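The Night Ferry to Dikonthorpe

Liv Vik had 63 minutes before the ferry left Sudport, and she spent the first ten of them buying oranges. You can't turn up at your grandmother's with nothing, and the man at the stall was throwing in a bag of walnuts, and oh, the smell of those oranges in the cold! She carried them down the hill against her chest like a baby.

It was December 24, 2021, and the whole harbor was lit up. Every mast had a string of bulbs on it. Even the old Gerex cannery, shut since she was in school, had one brave yellow star in an upstairs window.

"Last boat," said the woman in the ticket booth. "Cabin or lounge?"

"Lounge," said Liv. She had never in her life slept on a ferry and she wasn't going to start tonight. There was too much to look at.

She found a place by the rail and called home.

"Are you on it?" her grandmother shouted. She believed in shouting over water.

"I'm on it! I've got oranges."

"I've got oranges too. Never mind, we'll eat them all. Your bed has gone to the Tymoshchuk boys, both of them, head to foot. You're on the sofa."
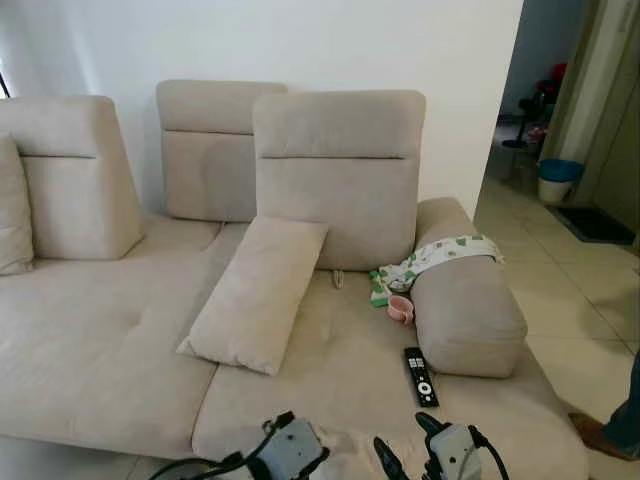

Liv laughed so hard that a man with a trombone case turned to look. The Tymoshchuk boys! They had been tiny the last time she saw them, in June, two summers ago, running along the sea wall with a bucket of crabs. Now one of them was apparently taller than the kitchen door.

"Grandma, is there going to be singing?"

"What a question," said her grandmother, and hung up, because the potatoes were boiling.

The engines started, and Liv felt them come up through her boots. She loved that — the deep shudder, then the ropes splashing down, then the lights of Sudport sliding off sideways as if the town had decided to leave first. Somebody had chalked the passenger count on a board by the stairs: 100, with a smiling face drawn inside each zero. The man with the trombone saw it too and took it as a sign. He opened his case.

He wasn't very good. It didn't matter one bit. By the second carol the cooks had come out of the galley in their aprons, and a little girl was conducting with a breadstick, and Liv, who only knew the low part, sang the low part as loud as she could. She peeled oranges and passed them down the row. When the walnuts came out, it was discovered that a trombone case makes a wonderful nutcracker if you shut it firmly.

Then it began to snow, great fat flakes coming straight at the windows, and everyone went quiet and pressed up to the glass.

Dikonthorpe showed itself all at once, a handful of lights under a black hill. Liv found the one that was her grandmother's. The porch lamp was going on and off, on and off, the way it had when she was six.

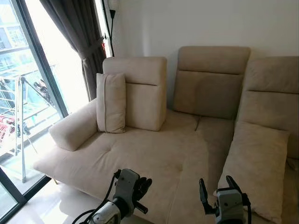 Plenty of room at Grandma's.

She had four oranges left. She put one in each pocket, gave one to the girl with the breadstick, and ran for the gangway with the last one in her hand, waving it at the light.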